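Jobs > Food & Drink > Part-time

Filed under: Help Wanted, Mornings

Breakfast server / counter person, Flerden Guesthouse, Maltport

Need someone soon. Early shift, 5 days a week, start at 5 am — yes, really. Weekends rotate. Small dining room, regulars mostly, some walk-ins off the ferry.

What you'd do: set tables, plate pastry, pour coffee, clear, wipe down, run the register. Take the bread delivery at the back door. Light dishes when we get slammed. 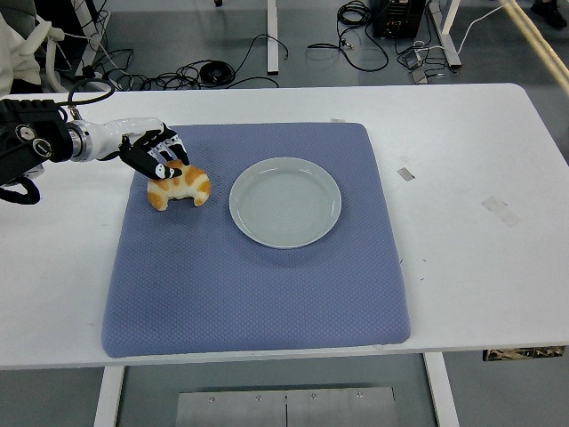

Experience nice but not a must. Must be on time. Must be OK on your feet and ok with people who havent had coffee yet. Food handler card within 2 weeks of starting, we pay the fee.

Pay is hourly plus tips, split evenly, paid every Friday. Breakfast free on shift. Parking behind the building, ask for a tag.

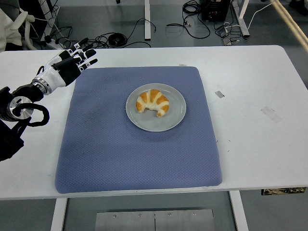 Season runs thru the end of October, could go longer for the right person. Anyone who stays to the last day gets a $2,000 bonus. No split shifts, no nights.

To apply — stop by after 11 and ask for Myrto Vrettos, or leave a résumé at the desk with Efraín Inga. A phone number and the days you can work is plenty. No calls durring breakfast please.

Posted Wednesday, August 21, 2019

5 shares | 2 comments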